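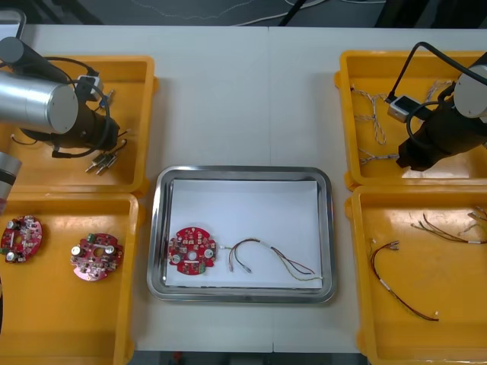
Comparing two grippers on boards and wire harnesses

This is my favorite kind of bench day! Boards are the easy part, harnesses are where grippers show their character, so test both.

1. Sort the parts. Round red boards get their own yellow tray, wires go in the others, and the steel tray in the middle gets a sheet of white paper.

2. Start with the Prerka fingers on a board. Grab it by the rim and stay clear of the capacitors.

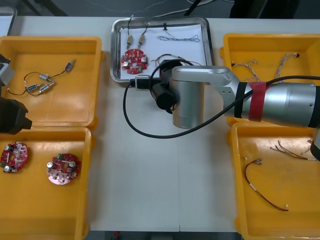 Run 200 picks before you touch any settings. I know, it's tempting! Write down every slip, even the tiny ones.

3. Swap to the Timar fingers and go again with the same parts. Yvette Thibodeau got much cleaner harness picks by closing in two stages.
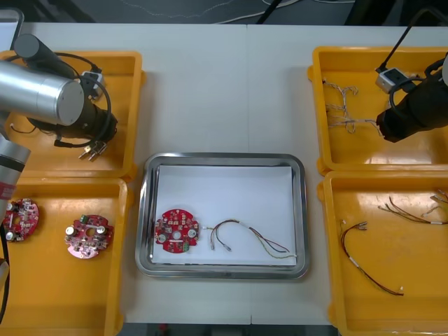
Keep the closing speed identical for both sets, or the slip counts won't compare. Save your log after each run (I lost 241 picks once, ouch).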